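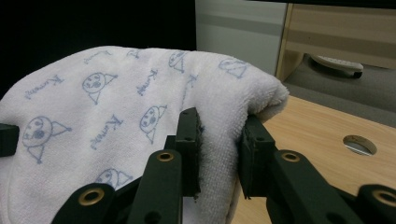

The towel with the little hat people, by the wooden table

We have owned this towel longer than we have owned the table. It is white terry cloth, the kind with loops, and it has small faces in pale blue with pointed hats, and some handwriting between them. I have tried many times to read the handwriting. It starts with a K, that much I am sure of. In our house the faces are called the Ketiks, a name that my niece gave them when she was very small, and now also the adults say it.

In March I decided to go through the linen cupboard properly. I took out everything and put it on the bed, and I was a little ashamed. We are two people and we had 14 bath towels, plus the thin ones for the beach, plus a pile of face cloths which had gone hard like cardboard. My mother always said you need one on the body, one in the wash and one for a guest. I don't know where the others came from. Some of them, I suspect, came from Mirjam when she moved to her flat, because she doesn't throw things away, she gives them to me.

I kept the soft ones and the ones with a good colour. The hard ones I tried to save first. I washed them at 60 degrees with half a cup of white vinegar and no softener, then a second time with nothing. After that I shook each one strongly before hanging it. For most of them it was a real improvement, and I would recommend the shaking even if you skip the vinegar. Three were beyond help and are now rags for the bicycle.

Folding is where my husband and I don't agree. He folds in half, then half again, until it is a square. I fold in thirds the long way and then roll, so the thick rolled edge is at the front of the shelf and you can take one without the pile falling down. Our shelf is only 20 centimetres high, so the rolls fit and his squares do not. He says they fit if you push.

The Ketik towel is too big for a hand towel and too small for a proper bath towel, so it has no pile of its own. For now it lives on the top shelf, beside the hot water bottle. Next month I will do the bed sheets - I have already looked inside that drawer and closed it again.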